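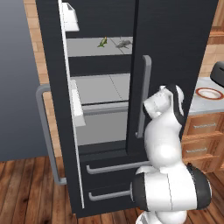
Print this page
E-mail this page

The Cluder produce keeper costs $44 for a set of two, and the box promises greens that stay crisp for 25 days. I have bought enough plastic tubs with vents in the lid to distrust that sort of number, so I ran the set through most of November alongside a plain lidded tub I already owned.

Start with what you get. Each keeper is a clear bin with a raised tray in the bottom, a gray lid and a sliding vent with three settings. The settings are marked with a leaf, a carrot and a berry. The booklet tells you to use the leaf for salad greens and the carrot for roots, then two pages later says broccoli can go under either one. I asked Lurnodon, the company that sells Cluder, which was right. They sent me the booklet.

I put romaine in one keeper and romaine from the same bag in my old tub with a folded paper towel. At the end of the first week I couldn't tell them apart. By day 12 the Cluder batch was ahead, with less brown along the ribs, and I'd have served it to guests. By day 17 both were soup at the bottom and I threw them out. So there is a difference, but it is a few days' worth, and it is nowhere near 25.

Strawberries did worse. The berry setting opens the vent all the way, and mine had fuzz on day six. The old tub made it to day five. I can't get excited about that.

The tray is the best part. Water drips through and stays off the food, and it lifts out for washing. The lid is the worst part – the vent slider has a groove underneath that collects grit, and no brush I own fits into it. The lid isn't dishwasher safe, either, though the bin is.

Size could be a problem too. With the lid on, a keeper is 221 millimeters tall, and I had to move a shelf up a notch to fit mine. That cost me the spot where the milk used to stand. Measure before you order, and measure with the lid on, as the height on the sales page leaves it out.

If you want to spend less, the Odico bin has a similar tray, no vent, and a lid that goes in the dishwasher. I've had one for two years and it holds celery just fine. Meinecke makes a heavier glass version that I like a lot but wouldn't want to lift down from a high shelf when full.

The Cluder set is decent and overpriced. At half the money I'd keep it. As it stands, mine is going back – minus the shipping, which Lurnodon doesn't refund.

Print this page
E-mail this page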